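I finished the fifth Mudureo mystery last night, well past the hour when a sensible person turns off the lamp, and I've been wandering through the morning with it still in my head (the coffee isn't helping much). 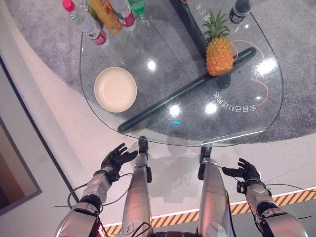
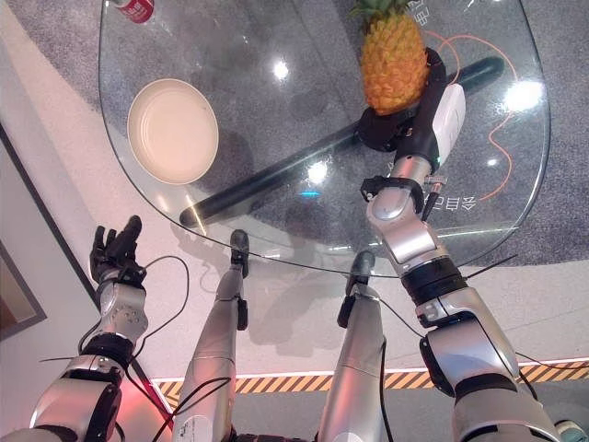
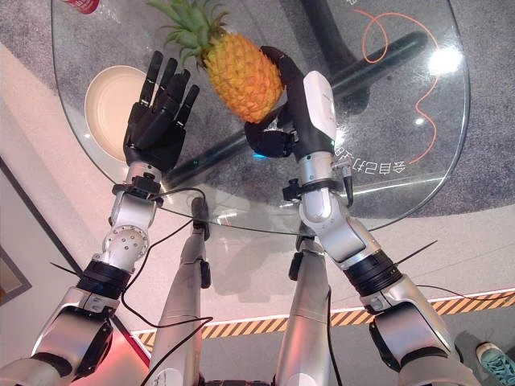 *The pineapple and the glass table, all three times.*

So, the book! If you haven't met Junaid Jadoon's Inspector Wisel yet, he's a tired, polite man who works in a rainy harbor town called Drultolel and never seems to get a hot lunch. In this one, a retired ferry captain is found dead in the ticket office, and the only person who heard anything is a piano teacher named Bang, who keeps changing her mind about what time it was. I loved her from her first page, and I spent a good 50 pages hoping she hadn't done it. I won't say whether I got my wish.

It runs to 353 pages, and I'll admit the middle sags a little. There's a long stretch about harbor permits that I read twice and still couldn't explain to you. But then comes page 133... no, wait, that was the scene with the borrowed raincoat, which is wonderful too. The one I mean is much later, when Wisel sits down at the piano and plays badly, on purpose, and everyone in the room goes quiet. I had to put the book down and walk to the kitchen and back.

My sister says you should start with the first in the series. I started with the third and did just fine, though I did miss why he won't ride the ferry. I'm going back for that one in November, when the library gets its copy back from the bindery.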